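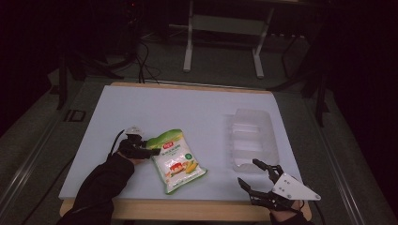
Nokuthula Le Roux wrote to us after the first edition to say that she had read the whole section on repacking snacks and still had crumbs in her drawer, and could we please mention the bag before the tray. She had a point, so the bag now comes first.

4.2 Filling the snack tray

You will need the clear tray, a flat wipeable board, and one snack bag. Corn snacks will do, and so will anything else you can stop eating long enough to pack.

1. Wipe the board and let it dry. Crumbs from last time do not count as a serving.

2. Lay the bag flat, a little to one side, with the top seal pointing away from you.

3. Set the tray on the other side of the board. It is clear, and on a white board it is very good at hiding. Find it with your fingers before you pour.

4. Hold the bag near the top corner and open it slowly along the seal.

Caution: Do not pull from both sides at once. Of the 521 complaints in our file, over 50 begin with the words "I gave it a good tug."

5. Fill the compartments a little at a time, stopping below the ridges.

6. Fold the top of the bag down 3 times and clip it. The clip is sold separately, a decision we were not asked about.

Note: The tray is not a lid, a plate, or an ice cube mold. It does not go in the oven. For cleaning, see 4.3.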